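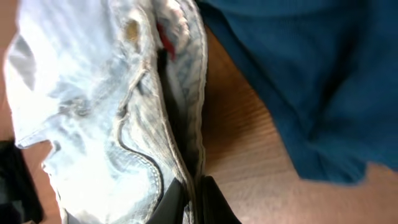 Home | Visits | Archive | Contact

Open afternoon at Kelemen, Clallard

I went for the planner and stayed for the laundry. Kelemen's Prulero software picks a fold edge, plans a grasp, then reconsiders at length. Pale jeans are its nemesis: under strong light the edge detector sees mostly glare. Each replan took up to 10 seconds, so bring a sandwich. The log viewer was the best thing there, and they let us scrub through it ourselves.

Print this page | E-mail this page

Comments (2)

killar_fan: Does it do socks?

mothball: Asked them in July. "On the roadmap."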